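Chapter 7
Hot Drinks from Milk: Cocoa, Chocolate, and Malt

Most of the drinks in the earlier chapters were made with water. Tea and coffee give up their flavor to hot water and leave the solids behind. Cocoa works differently. The powder stays in the cup, and what we call a smooth cocoa is a drink in which very small solid particles are spread evenly through milk and stay there long enough for someone to drink it.

This chapter covers four things: the difference between cocoa and drinking chocolate, how milk behaves when it is heated, how to keep powder from clumping, and how to hold a batch for service. Malted drinks are treated at the end, as the method is nearly the same.

7.1 Two drinks with one name

On many menus the words "cocoa" and "hot chocolate" mean the same thing. In this book they do not. Cocoa is made from cocoa powder, which has had much of its fat pressed out. Hot chocolate is made from solid chocolate that is chopped and melted into the milk, so the fat goes into the cup with everything else. The second drink is thicker and tastes richer, and it costs more to make.

Benedito Queiroz ran the drinks counter at the Gwilliam tearoom in Holtonstead for many years and kept both on his menu. He sold far more cocoa in the afternoon and far more chocolate after 7 in the evening. His notebook for one January shows 2583 cups, cocoa and chocolate together, and he used it to plan his milk order for the next winter.
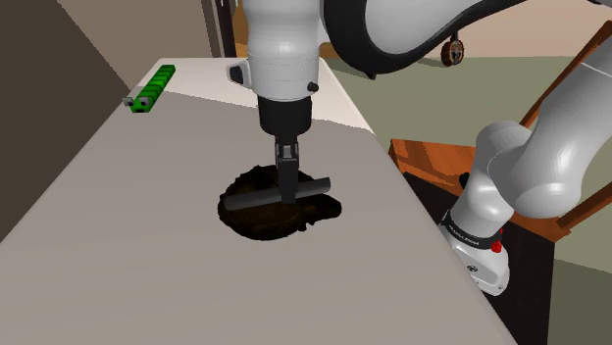 Students often ask which of the two is better. The question matters less than matching the drink to the cup size. A large mug of melted chocolate is too heavy for most people to finish, while a small cup of cocoa can seem thin. At Gwilliam the chocolate was served in 4-ounce cups and the cocoa in mugs.

7.2 What heat does to milk

Milk can be heated slowly without much trouble until it begins to steam. Past that point a skin forms on the surface, made mostly of protein and fat. Stirring slows this down. If the milk boils, it rises quickly in the pan and takes on a cooked taste that sugar will not hide.

Milk also catches on the bottom of the pan. Use a heavy pan, keep the heat at medium or lower, and scrape the bottom as you stir. Once milk has scorched — even a small patch — pour off a spoonful and taste it before you add anything else.

7.3 Making a paste

Cocoa powder does not wet easily. Dropped into a full pan of milk, it floats and forms lumps that are dry inside. The usual answer is a paste. Mix the powder with the sugar and a pinch of salt, add a little warm milk, and work it with a spoon until no dry streaks are left. Then thin it with more milk, a bit at a time, and return it to the pan.

For the first exercise, weigh out 100 grams of cocoa powder and divide it into 4 equal parts. Make one batch with each part, changing only the amount of milk used in the paste. Write down the texture of each batch before you taste it.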